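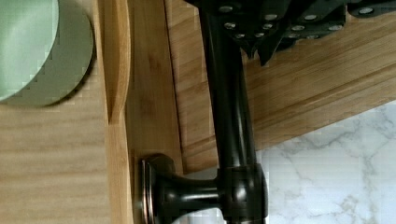
Ihor Karpenko had the kettle on before I'd got my coat off, and for the first ten minutes of our visit to Murnell we talked about his mother's kitchen and hardly mentioned robots at all. It was a fair place to start, as it happens, because kitchens are what he spends his days on. The open day each September is the one time the public gets to see the arm at work among the plates and bowls, and this year about 300 people came through the door.

"They expect something from a car factory," he told me, pouring. "Then they come round the corner and there's a toaster and a box of cereal, and you can see them relax. They start telling me where they keep their own things, and quite often they tell me I've put mine in the wrong place."

Karpenko came to the work from furniture, having spent years fitting cupboards for a firm called Stougaard, and he still talks like a joiner. He is very fond of drawers. A drawer, he says, is a lovely test for a robot: it has to be gripped well, pulled straight and stopped in time, and if you've left a bowl in it then the bowl must come along without any fuss.

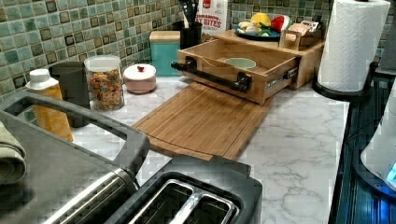

The practice kitchen at Murnell, with the drawer open and a bowl inside.

His colleague Nazar Holovko looks after the software side and is the quieter of the two, though he warmed up nicely once I asked about mistakes. "I like it when visitors see one," he said. "If it misses the handle, I can explain what it was trying to do. If everything goes well, people clap and walk off, and I've explained nothing." He keeps a notebook of questions from the day, and read me a few over our second cup. A little girl had wanted to know whether it gets bored. A retired cook from Cesis, over to see her grandchildren, asked if it could be trusted with her good knives. "I told her not yet," said Holovko, "and she said that was the right answer."

I asked them both when such a thing might turn up in an ordinary home, and got a long silence and then a laugh. Karpenko wouldn't name a year. He would be happy, he said, to see one helping somebody who finds it hard to reach or to grip, even if all it did was fetch a bowl and put it back again. Holovko thought the fetching was nearer than the putting back.

By then it was nearly four o'clock, and there was a family at the door asking if they were too late. They weren't, and Karpenko went off to show them the drawer.

1184 views
2 comments
Share this article

Recent items
Skidinura choir looks for new voices
A morning at the Stougaard workshop
Letters: the footbridge, again
What to plant before the frost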